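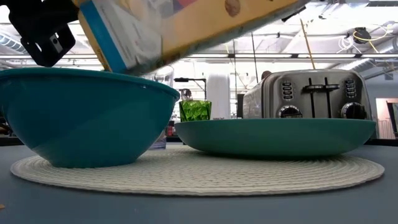

Home | News | Opinion | Archive | Contact

Say When

Pouring cereal is a job we hand to four-year-olds, with a towel nearby. Ask a robot to do it and you need a rulebook, and I have spent the spring reading the drafts.

The one from Jindalwood runs to 30 pages. It covers the emergency stop, the color of the emergency stop, and who may stand near the emergency stop. On the question of what counts as a poured bowl of cereal, it offers one sentence: "The task is complete when the contents have been transferred." By that standard my nephew completes the task every morning, mostly onto the dog.

The Grekdale guidelines are better. They make you write down what success means before the arm moves, down to how much may land on the table. They also want every failed try kept in the record. This was fought over for a whole winter. People who will happily report 100 good pours get shy about the 2 that went on the floor, and then a buyer finds out about those 2 at breakfast.

I would go further. Any rule for kitchen robots should require a messy kitchen. Leave the toaster where it is. Put a glass in the way. Use a box somebody has already opened badly, with the bag inside torn down one side. A robot that has only met fresh boxes has not met a family.

The Tănase draft, due in July, is said to allow testing with an empty box "for cleanliness." I look forward to the empty box results. I expect they will be excellent.

My own proposal fits on a card: say what you meant to do, do it 500 times, report all of them, and sweep up. The Trivavthorpe office tells me the card lacks a section on definitions.

Get our opinion pieces by email every week. Enter your address to subscribe. You can unsubscribe at any time.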